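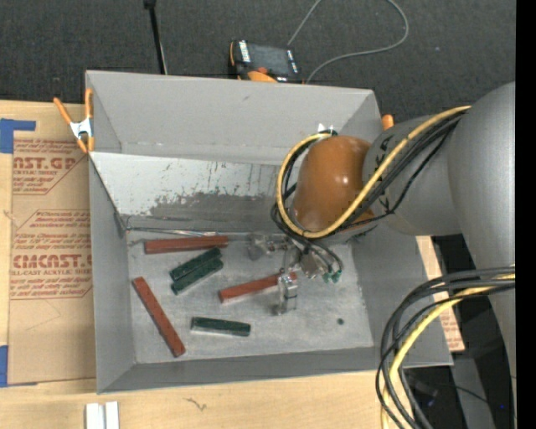

Bin station with test blocks in place, arm over the bin. Vaughan pick kit, evaluation bench.

Pre-Acceptance Inspection Checklist - Vaughan Bin-Picking Kit
Supplier: Drimell
Site: Curkmont, Bench 2
Inspection period: May
Status: Accepted for supervised trial, with open items

Scope
This checklist covers the bin station, arm dressing, gripper and block set supplied for review under the Vaughan kit. It does not cover the Nastholm scheduling software, which is reviewed separately. Items are marked Pass, Comment or Open. Open items must be closed before the kit may run unattended.

Section A. Bin and mounting

A1. Bin is the gray rectangular type listed in the kit. Pass.

A2. Bin held in position by clamps. Comment. Orange-handled spring clamps are in use at the rear corners. The supplier's guide calls for a bolted bracket, which was not in the shipment. Clamps are acceptable for supervised trials only. Check grip at the start of each shift.

A3. Condition of interior surfaces. Comment. Floor is scuffed. The rear sloping panel has a worn patch with scraped edges toward its lower middle and right. No limit on surface wear is given in the supplier's guide. Drimell to state one in writing.

A4. Bin floor free of foreign items. Open. A thin metallic strip or wire runs along the rear edge of the floor. Its purpose is not stated in the kit drawings. Supplier to confirm whether it belongs to the station.

A5. Work surface around the bin clear of packing material. Open. Printed acrylic sheet with its brown paper covering extends under the bin on the left. Either remove it or record it as a permanent base and repeat the level check.

Section B. Arm and cable routing

B1. Arm joints free of visible leaks during a 30-minute warm-up. Pass.

B2. Cables secured along the arm. Comment. Yellow and black cables pass around the orange joint in a wide loop. Slack is needed for wrist rotation, but the guide gives no maximum loop size. Requested from supplier.

B3. Cables clear of the bin rim through full travel. Open. A second large loop arches over the front right corner of the bin. Fit a guide or retainer and repeat the travel test at low speed.

B4. Tube connectors at the gripper fully seated. Pass. Pull test completed by hand with air off.

Section C. Gripper and block set

C1. Fingers open and close without binding. Pass. Tested over 47 cycles.

C2. Block set complete. Pass. Three long reddish-brown blocks and three shorter dark green blocks.

C3. Mixed-position picking, blocks placed at random angles. Comment. Completed 18 runs at reduced speed. Green blocks lying side by side took over twice as long to separate as single blocks. This is a performance matter and does not affect the safety result.

C4. Finger contact with bin walls. Pass at reduced speed. Not yet tested at full speed.

Section D. Operator controls

D1. Handheld control device within reach of the operator. Comment. Device is kept on the carpet behind the bin. A wall or table hook is required so that the operator does not have to bend or reach past the arm - order placed.

D2. Control device cable clear of the walkway. Open. Recheck once the hook is fitted.

D3. Stop function tested from the handheld device. Pass. Repeat every Friday before the first run and enter the result in the bench log.

Result
The kit may be used for supervised trials at reduced speed. Items A4, A5, B3 and D2 remain open. Supplier replies on A3 and B2 are to be attached to this form when received.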